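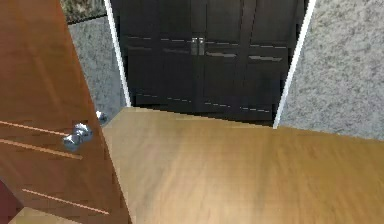
Figure 6.1. Interior door, partly open.

# Chapter 6: The Witness Statement

Late one evening in March, a man was stabbed on the stairs of an apartment building in Bromport. He lived. Three neighbors had heard shouting, and one had looked out of her window and watched a person walk quickly toward the bus stop. By midnight all three had spoken to the police. By the time of the trial, the file held 14 statements from those same three people, and they did not match.

In her first statement, the woman at the window said the person wore a dark coat. In her second, taken four days later, it was a black coat with a hood. In her fourth, the hood was up and the person had "looked back at the building." She was not lying. Between the first and the fourth she had read two newspaper stories, talked with the other neighbors, and been asked by an officer whether the hood was up or down.

The defense spent most of a morning on that hood. The court in the end gave her evidence little weight, and the conviction rested on phone records and a knife.

We will come back to the Bromport case several times. The full list of statements is in Appendix C.

## What a statement is

A witness statement is a written record of what a person says he or she saw, heard, or did. It is signed by the witness and by the officer who took it. It can be used to guide an investigation, to decide whether to bring charges, and to test what the witness says later in court. In most courts it does not replace live testimony, although there are exceptions, covered in Chapter 9.

Most statements are short. In the Bromport file the first one took 25 minutes to record and fills less than a page. The officer wrote it by hand in the stairwell and typed it up at the station. No audio was kept, so we can't tell which words were the witness's own and which were the officer's.

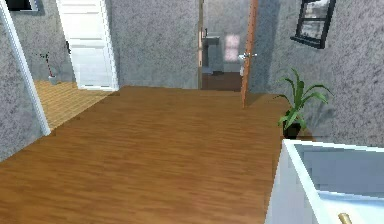 Gion Gisler takes a harder line on this point and argues that a typed summary should not be called a statement at all. In his view it is the officer's account of a conversation, and a signature at the bottom does not change that, as few witnesses who have been up half the night will read a page closely before signing it.

Many police departments would answer that recording every street interview is costly and that some witnesses stop talking once a recorder is running. Both things can be true. Keep the disagreement in mind as you read Section 6.3.

## Where errors come in

Errors enter a statement at three stages.

**Seeing and hearing.** Light, distance, and stress all limit what a person takes in. The woman in Bromport was on the fourth floor, and the street lamp nearest the bus stop was out.

**Remembering.** Memory fades quickly at first and more slowly later. It also takes in new material. A detail heard from a neighbor can come to feel like something the witness saw.

**Asking and writing down.** A question such as "Was the hood up or down?" tells the witness that there was a hood. An open question ("What was the person wearing?") does not.

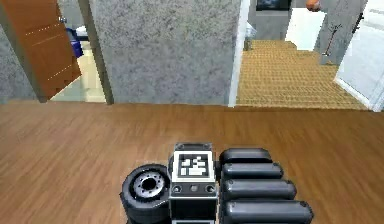

*Credit: Girkano*

The third stage is the only one the police control, and it gets the most space in this chapter. Section 6.2 sets out the Berchtold outline, a fixed order of questions that begins with free recall and leaves specific questions to the end. Section 6.4 deals with witnesses who know the suspect, including family members. They may be afraid, or under pressure to change their account, and the usual advice on repeat interviews needs to be adjusted for them.

The practice material for this chapter comes from the Grivumis collection, which holds 299 statements with names removed. You will work with 92 of them. Read the first statement from each witness before you look at any later ones. 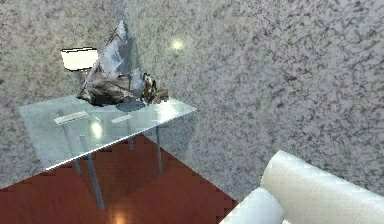

Figure 6.4. Glass-topped table in the corner of a room.

## Terms used in this chapter

**Free recall:** an account given by the witness without questions or prompts.

**Leading question:** a question that suggests its own answer or contains a fact the witness has not yet mentioned.

**Prior inconsistent statement:** an earlier statement that conflicts with what the witness now says.

**Contamination:** any change in a witness's account caused by outside information.

## Before you read

Write down what you remember about the last stranger you spoke to: clothing, height, voice, and anything the person carried. Put the page away. You will need it for Exercise 6.5.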